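Tips for anybody collecting demos on the block jobs this month. Kamrul asked me to write these down before I forget them, so rough order only. Most of it is workshop housekeeping, hardly any software.

## Before you start

- Wipe the tabletop. Dry cloth, then a barely damp one. Dust shows up in the recordings and the learner will happily latch on to it.
- Blinds down, lamp on, leave both alone till the batch is finished. Changing light half way through a set of 100 cost us a whole morning in April.
- Tape down any cable that can be taped. Ones that have to move get a bit of slack, no more.
- Camera lenses: soft cloth, not your sleeve. Kamil V. this means you.
- Mug of tea goes on the other bench. Always.

## Looking after the pieces

Foam gets greasy from hands. Lukewarm water, one drop of washing up liquid, pat dry with a tea towel and leave it overnight. Don't wring it, don't put it on the radiator (it curls, and then nothing fits the hole it used to).

Keep the spares in a lidded tub. Bin anything with a torn corner, it grips differently and you'll get ten odd demos you can't explain later.

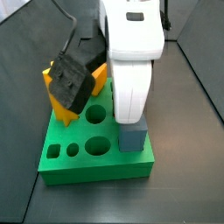
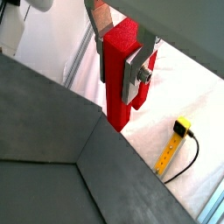
## While recording

- Go slower than feels natural, but dont stop dead in mid air. A long pause teaches it to pause.
- Vary the start. Shift the piece a thumb's width, turn it a bit, do the next one. If you always put it back on the same spot you've made 500 copies of one example.
- Missed the hole? Keep going if you can put it right in one smooth move. Recoveries are worth having. Tag it "recovered" so Titilayo can find it.
- Dropped it altogether, or you nudged the table: mark it failed and start again. Don't delete. We count fails as well.
- Batches of 10, then stand up. Hands go sloppy well before you notice, and it shows in the data.
- Say out loud which piece you're on if someone's logging for you. Saves arguments.

## Grip pads

Check them at every break. Shiny patch = wiped with a damp cloth, wait, try again. Still slipping, swap the pad. Double sided tape is fine for holding a new one on, the thin stuff, not the carpet sort. Old glue comes off with a plastic scraper and patience. No white spirit near foam please, it eats it.

## End of the day

Pieces in the tub, lid on. Arm parked. Copy the recordings over to Brindach and check that the last file opens befroe you wipe the card. Write down which pieces you used, how many went well, anything you changed. Three lines is plenty.

Emiliano has the key to the cupboard with the spare pads. If he's out, ask Kamil O., second desk by the window.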